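Brorka Film Forum
Festival Screenings and Releases
Thread: Rating and running time of "Livix" at the October festival

festival_desk
Members are advised that the feature "Livix" has been accepted for the main programme and will be shown on 6 screens. The distributor, Lombardi, has requested that the film be shown without an interval. Tickets will be released to members at 9 in the morning, 30 minutes before general sale. Kindly keep replies to matters concerning the screening.

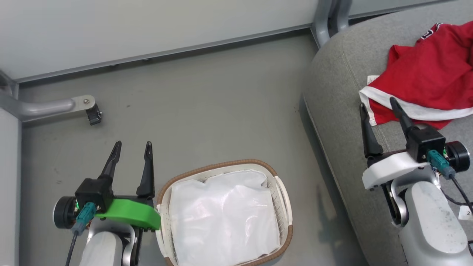 biltitz_row_f
Withholding the interval is regrettable. The previous feature from the same director was shown with a pause at the Biltitz cinema and no one complained. Older patrons should be considered before the wishes of a distributor.

festival_desk
The concern is noted. The condition forms part of the booking agreement and cannot be altered by the festival. Patrons may leave and return by the side doors at any time.

matinee_member
I must disagree with the previous member. The second half depends on the long hospital sequence running straight on from the wedding. A pause would do it serious harm. I should be more concerned by the choice of a pop singer for the lead, whose acting experience is limited to one television serial.

biltitz_row_f
The casting was approved by the director and the singer has been well received in the trailer. I do not consider it a fair objection before the film has been seen.

poster_archive 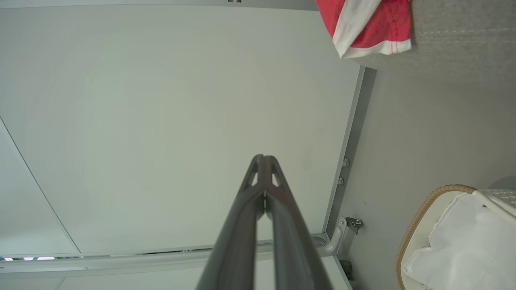
May I ask whether the printed programme will carry the new poster or the earlier one? The earlier design placed both leads beneath a crowded block of credits, and I thought it poor. A plain pale ground like the panel in my picture, with the title set small, would serve the film far better. Lombardi has used such a layout before.

festival_desk
The programme will carry the new poster. An additional 80 copies will be held at the box office for members who wish to collect one.

matinee_member
Thank you. Please confirm whether the copies may be reserved.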